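20th February

The kettle measurements are finished, or at least I have stopped taking them. When we moved to the rented place at Wargate the supply turned out to be limited at the meter, and the old kettle, which drew 1,910 watts on my plug-in meter, could not be run alongside the oven without tripping everything. I replaced it with a small Iltar travel kettle rated at 800 watts and wanted to know what the change had cost me in time and in electricity.

## Method

I weighed 955 grams of cold tap water into the kettle on the kitchen scales, let it stand until the thermometer read 15 degrees, then switched on and started a timer. The end point was the automatic cut-out. I logged the energy from a Yorath plug-in meter, which has a decent display and a terrible manual. There were 40 runs in all, spread over the winter, the first few thrown away when I noticed the lid had not been latching.

The sum is simple. Heating that mass of water through 85 degrees needs 339 kilojoules. At the rated power that is a little over seven minutes with no losses. The kettle took nearer eight, which puts it a shade under nine tenths efficient. The old one would have needed just under three minutes in theory, and I only have a handful of readings for it, all slightly over that.

## What the slow kettle loses

A slow kettle loses heat through its walls for longer, so it should do worse. It does, but the gap is small. Some of it is made up by the body of the old kettle, a heavy steel thing that had to be heated along with the water. The Iltar is thin plastic. I have not tried to separate the two effects properly and would need the old kettle rewired to do it.

The larger loss is the cut-out. It works from steam reaching a bimetal disc behind the handle, and with a low-power element the steam takes longer to get there. The water is already boiling while the switch waits. I measured the delay with a thermometer through the spout and it varied a good deal between runs, worse with a small fill - I suspect the extra air space above the water.

Scale made no difference I could detect. I descaled with citric acid midway through and the readings either side overlap. Thick scale must do something eventually, but the water from the Likow reservoir is soft and I was never going to find out here.

## What I do now

I fill for the number of drinks and switch off by hand when the note changes. That saves more than anything to do with the element. The mugs are on the counter before the kettle goes on, which keeps me in the kitchen long enough to hear it.
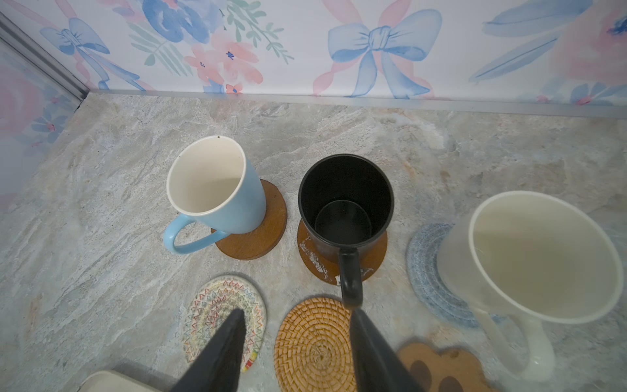
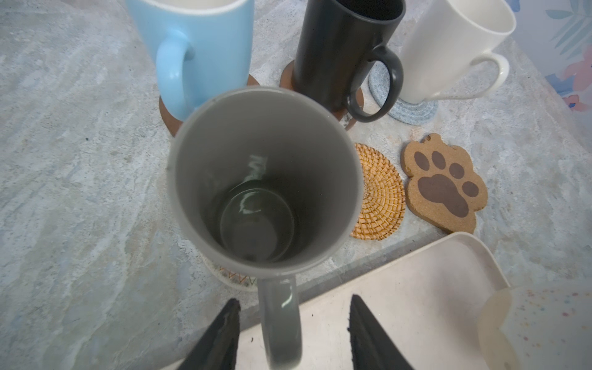

A comment on the earlier post asked why I had not just used a pan on the hob with the lid on, as the hob is on a separate circuit and the kettle question would go away. It also said my starting temperature was too warm for winter tap water and that I was flattering the results by letting it stand. The second point is fair. I will repeat a few runs straight from the tap, probably before April, and add the hob to the table.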